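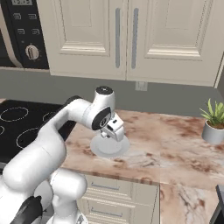 KULTEO TO REISSUE FURTUNĂ'S ONLY STUDIO ALBUM ON VINYL

October 26, 2019

Kulteo, the reissue label, will release a remastered edition of "Varnska," the one studio album by the rock and roll band Furtună. The record has been out of print since its first run, and copies in playable shape rarely come up for sale.

The new edition holds 19 tracks. The original LP had 12, and the rest are outtakes and two alternate mixes from the same sessions at the Dastitz studio. All of the music was transferred in September from the master tapes, which had been kept in the studio's storage room. One reel had a damaged section near the start of side two, and the label used a safety copy for that song.

Furtună played dance halls for several years before making the album. The band worked with piano, tenor saxophone, electric guitar, upright bass and drums, and most of the songs were cut live with everyone in one room.
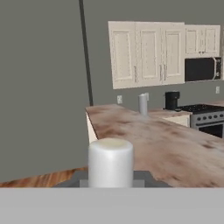
Image courtesy of Kulteo

The LP set comes in a gatefold sleeve with a 40-page booklet. It has the full lyrics, session notes and a list of the band's known concert dates. A CD edition has the same tracks and a shorter booklet. There will also be 100 numbered copies on clear vinyl, sold only through the label's mail order shop, one to a customer.

Orders are open now. Record stores can order the standard LP and the CD through their usual distributor. Review copies and download links are available to press and radio on request.

Press contact: Kulteo press office, Dastitz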